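Print this article
E-mail this article

Hand-held gripper demonstration

Hand-held gripper demonstration is a method of gathering examples for a learning system in which a person carries out a household or workshop task using a gripper held in the hands, in place of steering a robot from a distance. The tool carries a camera, and its jaws are shaped like those later mounted on a robot arm. The recordings are used to train a control program, commonly called a policy, which maps what the camera sees to a movement of the arm and a setting of the jaws.

The method belongs to the wider field known as learning from demonstration or imitation learning. It is used mainly for tasks that are hard to describe in rules, such as folding, packing, tidying and the handling of soft objects.

Background

Early work in imitation learning relied on two ways of recording a task. In the first, called kinesthetic teaching, a person took hold of the robot arm and moved it through the task. In the second, called teleoperation, a person moved a control device and the robot copied the motion. Both gave records that matched the robot closely. Both also required a robot to be present wherever a demonstration was made, and this limited most collections to laboratories.

Hand-held tools removed that requirement. A tool of this type can be carried into a home, a shop or an office by one person and put to use within a few minutes. The person feels some of the resistance of the object through the handle, and tends to work faster than with a remote control. The cost is that the record no longer contains the joint positions of a robot, and the path of the tool has to be worked out afterward.

Equipment

A typical tool has a handle with a trigger or lever, a body that houses the linkage, and two fingers that close toward each other. The camera is fixed so that both fingertips stay in view at all times. Many designs place a wide-angle lens on the camera, so that a good part of the room is recorded along with the object. The surroundings are useful in working out where the tool was at each moment, and patterned surfaces such as printed blankets, posters and rugs are generally easier to track than plain walls.

Fingertips are usually covered with a soft or slightly yielding pad. Hard tips slip on plastic film and leave marks on paper and foam. Pads wear with use, and most groups record the date on which a pair was changed, in case a shift in the behavior of the trained system has to be traced to it later.

Tools may be used singly or in pairs. With two tools, one hand can hold a container or steady an object while the other does the main work. Paired recordings have to be matched in time, and a small error in the matching can make one hand seem to react before the other has moved.

Soft packages

Packages made of thin plastic film are a common subject for collection. They occur in nearly every home, they change shape when touched, and they offer several places to take hold. A pack of cotton sheets or wipes can be gripped across its width, by a corner, or by the seal along its edge, and each choice leads to a different way of setting it down. Printed text helps in judging which way up a package is being held, though the trained system is not expected to read it.
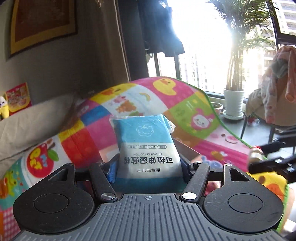
Mkhize objected that soft packages had been given too large a share of household collections, and that a system raised on them would squeeze a paper carton far too hard. The point was taken up in the notes to the Tomton collection, which replied that force should be learned from a spread of objects and that the remedy was to add cartons, jars and books while leaving the packages in place. The later Zusine collection followed this advice in part. It kept its share of film packages but required that every session include at least one rigid object of similar size.

Two further difficulties are often mentioned in connection with film packages. The first is glare. A shiny surface near a window may appear almost white from one angle and deep blue from another, and a system trained under one kind of light can fail under the other. The second is the loose material at the ends of the pack. Flaps, zip closures and torn strips can catch on a finger as it withdraws, and the object is then pulled out of place after it has been set down. Collectors are usually told to open the jaws fully before drawing back, and to repeat the placement as a new demonstration if the object follows the tool.

Procedure

Collections differ in their detail, but most follow the same order. The space is chosen and the objects are laid out. The tool is moved slowly through the space for a short time to build a map of it. The collector then performs the task repeatedly, returning the objects to new starting positions between one demonstration and the next.

The starting position matters more than is often supposed. If a package always begins in the same spot, the system may learn the spot and ignore the package. Collection guides therefore ask for changes in position, direction and height. They also ask that a proportion of demonstrations begin from an awkward state, with the object on its side, upside down or partly covered by something else.

Collectors are asked to move at an even pace. Very fast motion blurs the recording, while long pauses teach the system to stop. A pause of a second or two before closing the jaws is common among new collectors - it reflects a person checking the grip - and is normally trimmed out before training.

The Tomton collection, which covered packing and unpacking tasks in furnished homes, contained 243 demonstrations made in 8 homes. Of these, 189 were kept after review. The rest were set aside, for the most part where the path of the tool could not be recovered or where a finger had left the view of the camera. The homes were used as they stood, with furniture, toys and clothing in their ordinary places.

Placing objects in containers

Placement in an open box is treated in most collections as a separate task from picking up. The walls of the box limit the angles from which the tool can enter, and the body of the tool is often wider than the object it carries. When the box already holds other things, the collector has to choose a clear space, and this choice is itself part of what is being demonstrated.

Depth is a particular concern. From a camera mounted on the tool, the floor of a box can be hard to tell from its far wall, especially when both are of one color and the inside lies in shadow. Some groups place a sheet of textured material in the box for a portion of the demonstrations. Others leave the box as it is and gather a larger number of examples.

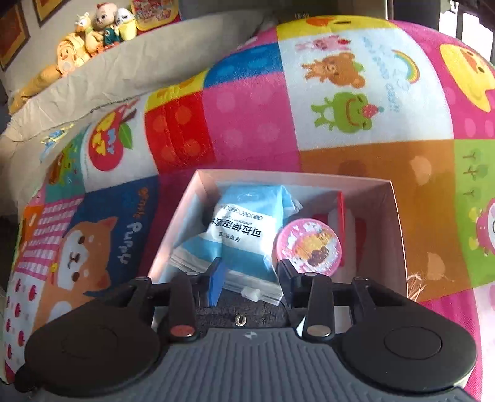

A full box also raises the question of when the task is complete. In some collections the demonstration ends when the jaws open. In others it ends only when the tool has cleared the rim of the container. The second rule gives longer recordings, but systems trained under the first have been known to let go of the object and remain where they are, with the fingers still inside the box. The Zusine guide adopted the second rule and added that the tool should rise at least six inches above the rim before the recording is stopped.

Removing an object from a box is usually gathered alongside placing it, as the two tasks can be alternated without resetting the space. The practice saves time. It has the drawback that every removal begins from a position that the collector has just chosen with the tool, and such positions tend to be easy to reach. Guides recommend that objects be rearranged by hand at regular intervals.

Review and labeling

After collection, each recording is examined before it is admitted to the training set. Review is carried out partly by software, which checks that the path of the tool is continuous and that the opening of the jaws has been read correctly, and partly by people, who judge whether the task was carried out as described. The Grillar review format, used by several small groups, gives each demonstration one of 6 marks, from "accepted" to "unreadable," with a separate field for comments.

Failed attempts are handled in different ways. Older collections discarded them. More recent practice is to keep an attempt in which the object was dropped and picked up again, as it shows the system how to recover, and to discard only those that were abandoned. There is no general agreement on what share of such recordings is desirable.

Privacy

Because the tool is used in lived-in rooms, recordings may contain personal items, views from windows and pictures on walls. Written consent is normally obtained from the household, and faces and documents are blurred where they appear. Some households ask that a room be excluded altogether. The Tomton notes advise that the person living in the home be shown a sample recording before agreeing - the width of the camera's view often comes as a surprise.

Limitations

A person holding a gripper can reach positions that a robot arm of ordinary length cannot, and can approach an object from directions in which the arm would strike a table or its own base. Demonstrations of this kind have to be filtered out or adapted to the arm in use. The weight of the tool also tires the wrist, and the quality of demonstrations tends to fall toward the end of long sessions.

The method records little about force unless sensors are added to the fingertips. For soft objects this is of limited importance, as the degree of closing can serve as a rough guide. For fragile or heavy objects it remains a serious gap.

Last revised July 2025

Related articles

Imitation learning
Kinesthetic teaching
Teleoperation
Parallel-jaw gripper
Handling of deformable objects
Grillar review format
Zusine collection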